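# A Fishing Port Makes Room for Its Painters

Visitors to Hullness have long come for the harbour wall and left by mid-afternoon. The opening of the Drovden, a gallery of regional and travelling art in the former customs building, gives them cause to remain until evening. 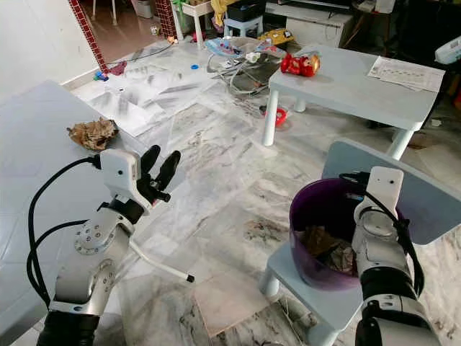
## The Building

The Drovden occupies three floors above the old quay. Its granite front has been cleaned but otherwise left alone, and the iron doors through which cargo once passed now open onto the ticket hall. Admission is $19 for adults, with no charge for children. The doors open at 10 a.m. and last entry is at 4:30 p.m.

The permanent collection holds 3,964 works, of which fewer than 1,000 can be hung at any time. The remainder are kept in climate-controlled stores on the top floor, where guided visits are offered twice daily in July and once daily during the rest of the year.

## The Collection

The ground floor is given over to harbour painting. Many of the canvases were bought directly from artists who rented rooms along the waterfront, and several still carry the price in pencil on the stretcher. The colours are darker than visitors may expect. Slate, tar and rust prevail, with an occasional strip of yellow where a lamp has been lit on deck.

The first floor turns to printmaking and ceramics. A long gallery at the rear is reserved for Từ, a touring exhibition of lacquer panels and ink drawings on handmade paper. The panels are hung low and lit from the side, so that the layers beneath the polished surface become visible as one walks past. Labels are provided in English, French and Vietnamese.

## Planning a Visit

The gallery is a short walk from the ferry terminal. The Tallance, a small hotel on the hill behind the church, has 5 rooms facing the water and serves dinner to non-residents by reservation. Its dining room displays a changing selection of prints on loan from the Drovden.

Travellers arriving by car should use the upper parking area, as the quay is closed to vehicles until 6 p.m. A level path leads from there to the side entrance, where wheelchairs may be borrowed. Large bags must be left at the cloakroom beside the stairs.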